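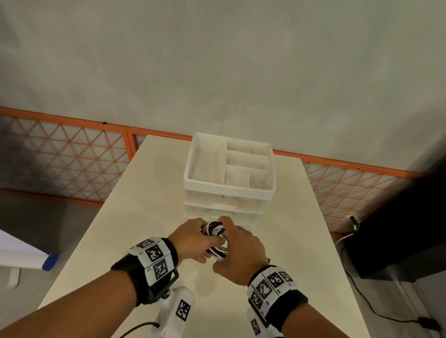
Main page Contents Recent changes Talk

Search this wiki Go

Marker-based wrist tracking
28/07/2025, by Ayana Birhane

Marker-based wrist tracking is a method of recording human hand motion for robot learning in which printed square fiducial markers are worn on bands at both wrists. A head-level camera detects the markers, and the pose of each wrist is computed from their corner positions. The output is a pair of six-degree-of-freedom trajectories, which are then retargeted to the end effectors of a two-armed robot.

Method

Each band carries several markers facing in different directions, so that a rotation of the forearm that hides one face exposes another. The relative positions of the markers on a band are calibrated once and treated as rigid. A pose can be solved from a single visible marker, but estimates from one marker are prone to a flip ambiguity when it is seen nearly head-on. Finger pose isn't recovered from the bands and must come from a separate source. 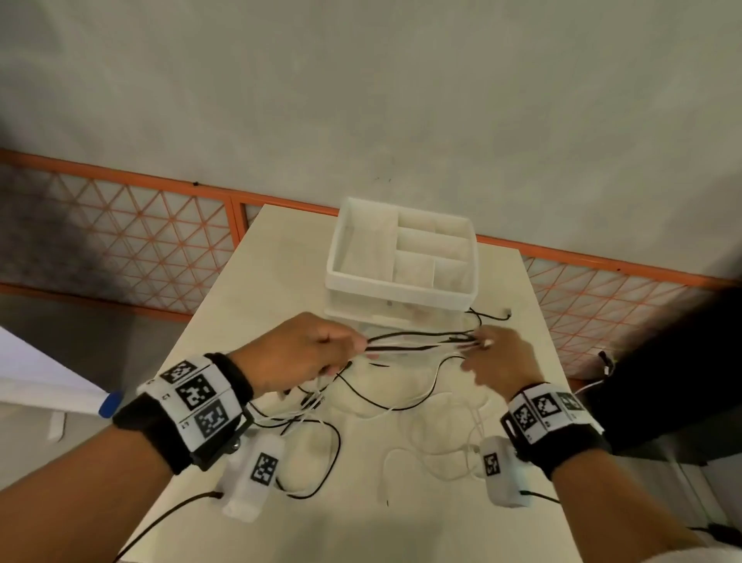
Cable sorting with marker bands on both wrists.

Deformable objects

Cables are a common test material. Their shape has no compact state description, and both hands are often needed to separate strands. In the Inden trials, run in May by Radoslava Bartoš and Rangi Maihi, 603 of 805 recorded episodes were kept after filtering. Of those rejected, 51 were dropped for loss of both bands at once. The remainder failed a limit on frame-to-frame wrist acceleration.

See also: Hand-eye calibration; Motion retargeting; Perspective-n-point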